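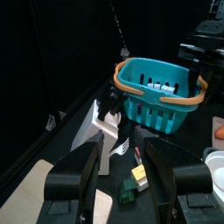
4. Loading the basket and the holder

This section covers sorting small kitchen items between the Pridel basket and the upright holder. Fit the basket handles first, as set out in section 3.

Before you start

Clear a space on a table or worktop wide enough for the basket, the holder and a chopping board to stand side by side. A plain, dark surface makes small pale items easier to find. Wipe it down and let it dry.

The basket may carry up to 2,000 g when it stands on a table. Do not lift it by the handles with more than 300 g in it.

4.1 Placing the basket

1. Put the basket at the back of the work area with its open top facing up.
2. Swing both handles outwards so that they lie clear of the opening. The teal basket has orange handles; other colours are fitted in the same way.
3. Press down lightly on each corner. If the basket rocks, check that nothing is caught underneath.

Note: The slots and openings in the sides are there for air and drainage. Anything narrower than a pencil can slip through them. Keep such items in the small parts bag (order code 619).

4.2 Filling the basket

1. Start with the flat-sided pieces. Small white blocks go in a row against the back wall, just under the rim.
2. Add larger pieces next, working from the back to the front.
3. Put soft items, such as cloths, in last. Fold them once. A crumpled cloth takes up more room and tends to catch on the slots.
4. Leave a finger's width free below the rim.

Caution: Do not put knives or other sharp tools in the basket. The points can come through the side openings.

4.3 Filling the holder

1. Stand the white holder in front of the basket, where you can reach it without leaning over the board.
2. Lower each tool in with the handle upwards. Let go only when it has reached the bottom.
3. Space the handles so that you can take hold of one without touching the next.
4. Plastic forks may go in the holder or in the basket. In the basket, lay them flat with the tines away from you.

Caution: Keep the holder at least 20 cm from the edge of the table. It is taller than it is wide and can be knocked over, above all when it is only half full.

4.4 The board

Keep the board at the front corner of the work area and leave it clear. Use it to set down anything you have not yet found a place for. Do not stand the basket on a wooden board while it is wet, as the feet leave marks.

4.5 Cleaning

Empty the basket and wash it by hand in warm water with a little washing-up liquid. Use a soft brush for the slots. The handles can stay on. Do not use scouring powder, and do not dry the basket on a radiator.

Wipe the holder inside and out with a damp cloth and leave it upside down until dry.

Spare handles, feet and parts bags can be ordered from Humis, Pludbridge. Please give the colour of your basket with the order.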